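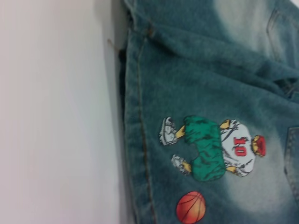
Faded denim on a white surface.

How to wash jeans so they last (and what you can safely ignore)

Last updated 29 Dec 2018

There is a great deal of advice about washing jeans, and most of it comes from people who either sell jeans or sell something to wash them with. I have tried a fair share of it over the years. Some of it works, some of it makes no difference I could ever spot, and one bit of it (the freezer) deserves its own section so I can be rude about it.

What follows is the method I use on ordinary cotton jeans, the sort with or without a bit of stretch in them. If yours came with a care label that says something else, believe the label before you believe me.

How often?

The fashionable answer is "hardly ever". The old-fashioned answer is "every time you take them off". I don't trust either. A pair worn to sit at a desk can go quite a few wears before it needs the machine. A pair worn to dig a garden in August can't.

My test is dull. If they smell, wash them. If the knees have gone baggy and you have somewhere to be, wash them. If there is mud on one leg and the rest is fine, wait for the mud to dry, brush it off, dab what is left with a damp cloth and put them back in the drawer.

You'll read that dirt "protects" the dye. I have never seen this explained in a way that made sense to me. Grit rubs. Sweat doesn't do cloth any favours either. Washing does take colour out, that much is true, but filthy jeans are not being looked after.

Before they go in

Empty the pockets, including the small one. A paper tissue in the small pocket will ruin your afternoon.

Do up the zip and the button. An open zip is a row of metal teeth going round in a drum with everything else you own.

Turn them inside out. Of all the tips going about, I'd keep this one if I could only keep one. The outside of the cloth is where the colour shows, and the wash rubs whatever side is facing out. It takes a few seconds and costs nothing, which may be why there is so little money spent on telling you to do it.

Shake the legs out so they aren't twisted up together. Jeans that go in as a rope tend to come out as a rope, and you get those pale crooked lines down the thigh that no amount of ironing will shift.

The wash

Cold, or 30 if they are properly dirty. Short cycle. Dark things with dark things. Keep a new dark pair away from anything pale for the first few goes, and don't fill the drum to the door.

As for the spin, my machine goes up to a speed that sounds like an aeroplane and I don't use it for denim. I pick something in the middle. They come out heavier and take longer on the line, but they come out with fewer hard creases.

Detergent: use less than the bottle says. The people who make the bottle would like you to finish it. If your jeans dry stiff as a board every time, try halving the dose before you try anything else. Leave out fabric softener, especially with stretch denim. I can't prove it ruins the stretch, but I stopped using it and haven't missed it.

A word on special denim wash

I bought two. The first was Weketard Denim Care, which promises to "lock in" colour. I used it on one pair and ordinary liquid on another pair bought at the same time, for most of a year. Both faded. I put them side by side by the window and asked myself which was which, and I had to look inside the waistband, where I'd marked one with a pen. You may have better luck, but I wouldn't pay for it again.

The second was Fastell, a powder. The packet says it is good for 72 washes. I have no idea how they arrived at that and the packet doesn't say. It cleaned perfectly well. So does the cheap stuff.

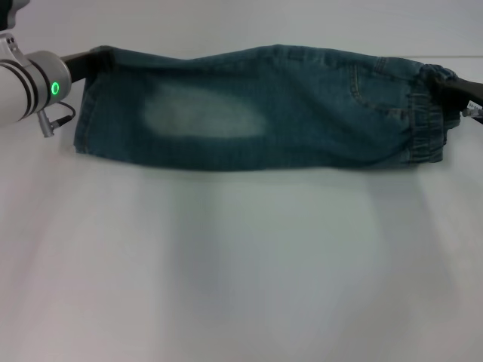 Vinegar gets a mention everywhere. A splash in cold water is supposed to "set" the dye. The dye in most shop jeans was as set as it was ever going to be on the day it left the factory. Vinegar may help with a musty smell and that is the most I'll say for it. Never mix it with bleach, whatever else you do.

Salt is the same story. I soaked a pair overnight in salty water once, on the word of a leaflet that came through the door from a laundry shop in Noltdale. The water went blue. I took that as a sign that the dye had not been set.

The freezer

No. Cold puts some germs to sleep and they wake up when you put your trousers on. It doesn't lift grease or mud or sweat, because there is nothing in a freezer to carry them away. What you get is cold jeans that smell a bit of peas. Airing them by an open window for a night does more good.

Drying

Take them out as soon as the machine stops. Give them one good hard shake from the waist, then lay them flat and smooth the seams with your hands. Pull each leg gently along its length, and do the waistband too. Puckered side seams are much easier to put right at this point than later with an iron.

Hang them by the hems or by the waist. People have strong feelings on this. By the hems, the weight of the top half pulls the legs straight. By the waist, the pockets dry quicker if you pull the linings out. I do hems for smart pairs and whatever is nearest for the others. Keep them inside out if they are drying in the sun.

Tumble dryers do work, of course they do. They also shrink some pairs, and the fluff in the filter came from somewhere. If you have to use one, go low, take them out while they are still a bit damp and let them finish on a rail.

If they have shrunk in the waist, put them on damp and do some squats. It feels silly, but it helps a little. How long it lasts is another matter, and mine were tight again after the next wash.

Folding and putting away

Leg over leg, back pockets outwards, then in half, then in half again. If the drawer is shallow, in thirds. I used to hang mine on clip hangers and ended up with two little dents on every hem, so I stopped. Make sure they are bone dry first, and check the waistband and the pocket corners, as those are the last places to dry.

What about a pair that has already faded?

You can dye them. I have used Godoy machine dye in navy, and it took well on plain cotton and badly on the stitching, which stayed orange. Pale patches come up lighter than the rest even after dyeing, so don't expect it to hide them. Weigh the jeans dry and check that against the packet, and run the empty machine on hot afterwards unless you want navy pillowcases.

Or leave them as they are. Shops charge extra for new jeans with the colour knocked out of them, and I can't see why the ones that got there by being worn should be treated as a problem.

Quick version

Pockets empty, zip up, inside out.
Cold or 30, short cycle, medium spin, not much detergent.
No softener.
Out promptly, shake, smooth, hang.
Dry all the way through before folding.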